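Participants wanted: bedding and sleep temperature study, Virkside

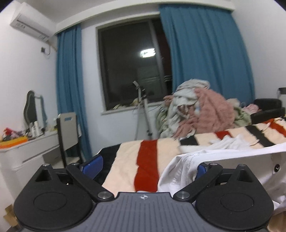
Purpose of the study

Kuline is measuring how the weight and fibre content of a blanket affect skin temperature through the night. We are looking for adults who sleep alone in their own bed and are willing to change their bedding for the length of the trial. The work is led by Tomomi Takagi, with data analysis by Valdemar Vestergaard.

What taking part involves

You will sleep under each of two test blankets in turn, one of 700 grams and one of 900 grams. The order is decided by draw. You will wear a small sensor on the wrist and another on the collarbone, both held with medical tape, and a logger on the bedside table will record room temperature and humidity. A short form is filled in each morning before 9 am. Bedroom windows may be open or closed, but must stay the same throughout - please note which on the first form.

Who can apply

Aged 18 or over
Living within the Virkside bus area
No night shifts during the trial
No known skin reaction to wool or to medical tape
Not using an electric blanket or heated mattress cover

Payment

800 kroner, paid after the equipment is returned. Participants who leave early are paid for the nights completed.

How to apply

Write to Sayaka Amano at the Kuline office, quoting reference 1732, and give your age, bed size and usual bedtime. Applications close at the end of June.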